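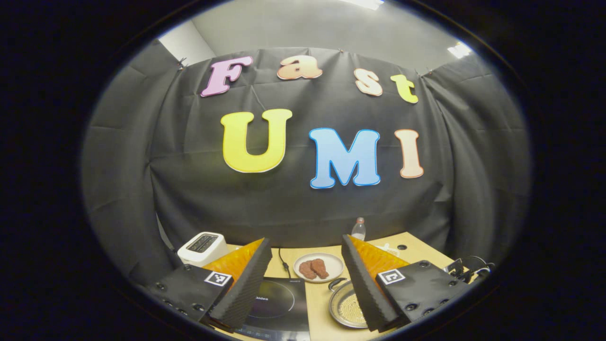
Poste cuisine, vue depuis la pince portative. Assiette garnie, poêle à fond texturé et plaque à induction Midea entre les deux doigts.

Collecte de démonstrations, poste cuisine
Projet Vesutura, galerie technique
Mis en ligne le lundi 21 mai 2018

Vesutura rassemble des démonstrations de manipulation destinées à l'apprentissage par imitation. Un opérateur exécute la tâche avec une pince tenue à la main ; les images et la trajectoire de l'outil sont enregistrées ensemble, puis converties en séquences d'entraînement. Le poste cuisine est exploité par Siseo, le traitement des données par Stefanou. Les légendes qui suivent se rapportent à la vue placée en tête de page.

Doigts et marqueurs
Chaque doigt porte un marqueur carré noir et blanc, de motif différent à gauche et à droite. L'écartement est calculé à partir de leur position relative. Toute séquence où l'un des marqueurs reste masqué pendant plus de cinq images consécutives est rejetée.

Surfaces de contact
Garniture orange et bord de caoutchouc noir strié. Le profil des doigts est inchangé depuis février.

Fond
Tissu noir tendu derrière la table, lettrage « Fast UMI ». Les plis du tissu ne sont pas corrigés au traitement.

Objets
Assiette blanche ronde, poêle argentée, grille-pain blanc au coin arrière gauche, petite bouteille d'eau à bouchon rouge et blanc vers le fond. Les positions de départ sont modifiées toutes les quatre prises, sauf celle de la plaque.

Tâche
Transfert des aliments entre l'assiette et la poêle, dans les deux sens. Une prise commence pince ouverte et s'achève au retour de l'outil au-dessus de la table.

Volume
Presque 900 prises enregistrées sur ce poste, dont 400 retenues après contrôle. Motifs de rejet les plus fréquents : marqueur masqué, perte de suivi, saisie interrompue.

Format
Une archive par prise : vidéo, pose de l'outil, ouverture de la pince, horodatage commun. Dépôt sur le serveur Zostport, répertoire cuisine, accès sur demande.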